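25 de enero de 2026
Por Baiba Dambrauskienė

Llegué a Lellano convencida de que iba a escribir sobre gente enfadada con las máquinas, y me encontré a Ivars Koppel discutiendo por un cajón. La empresa monta y prepara muebles para apartamentos de alquiler, y desde diciembre tiene dos robots en la nave. «El primer día le hablaba como a mi perro», me cuenta Ivars, y se ríe — yo también le habría hablado, la verdad.

Antes, su turno consistía en abrir y cerrar cajones hasta que le ardía la muñeca. ¡Hasta 294 en una jornada mala! Ahora pasa media mañana sentado con Ülle Petrauskas, que programa los ensayos en simulador antes de que nada se mueva en la nave.

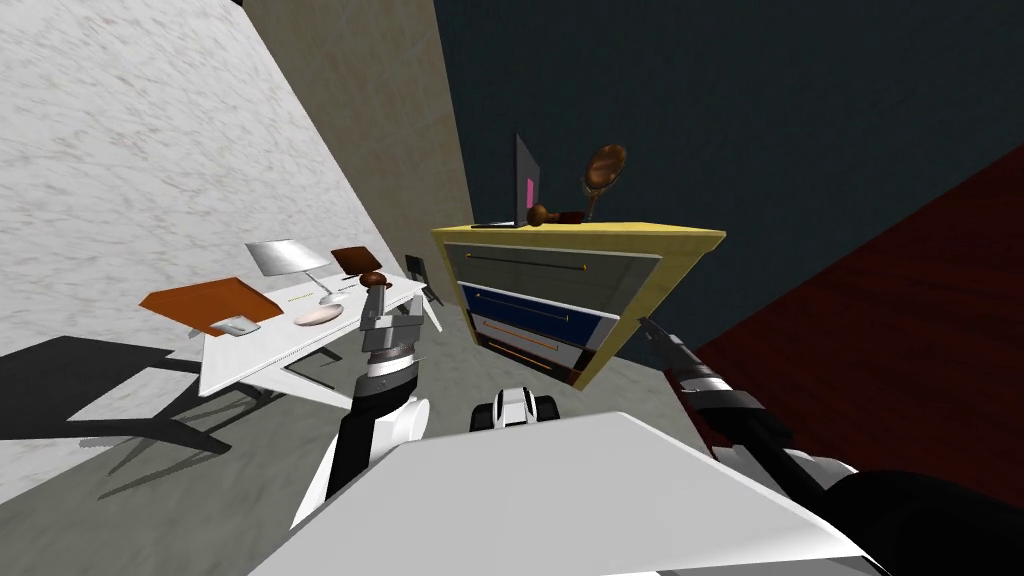

El trabajo de Ivars ha cambiado de sitio más que de tema, y eso le gusta a ratos. Sigue opinando de tiradores y de guías, solo que ahora lo hace delante de una pantalla. En uno de los ensayos el brazo derecho apunta con los dedos al cajón azul, el de en medio, y él enseguida se puso a protestar por el tirador, tan fino («a ese yo le entraría desde abajo»). Ülle lo apuntó todo. Me encantó verlos así, los dos pegados al monitor, con el café olvidado.

No todo son alegrías. Alžběta Machala, que lleva casi 52 meses en el almacén, echa de menos la charla de la cadena y no entiende por qué el plus por formación tarda tanto en llegar. Tres compañeros pidieron el traslado a embalaje en cuanto se anunció el cambio, y uno ya quiere volver.

A Ivars le pregunté si le enseñaría el oficio a su hija. Se lo pensó un buen rato — demasiado para mi grabadora — y me dijo que sí, pero que primero aprenda a montar una cómoda con las manos. Luego miró el reloj y se fue corriendo a la nave, que le tocaba revisar bisagras.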